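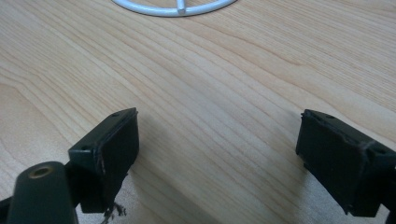
KALLCOMBE, June 3, 2022 – Tannous will open its second furniture store in September, on the ground floor of the former Vendusier building. The 11 jobs at the new site will be advertised locally.

"Customers have been driving a long way to see us," said store manager Montri Chaiyaporn.

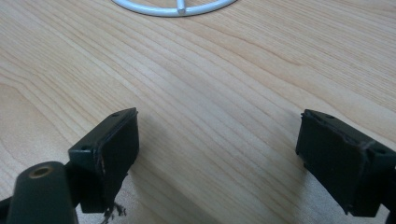 Wood grain on a light tabletop.

The store will stock 200 items, including the Orance dining range. Press contact: Evaristo Pagano.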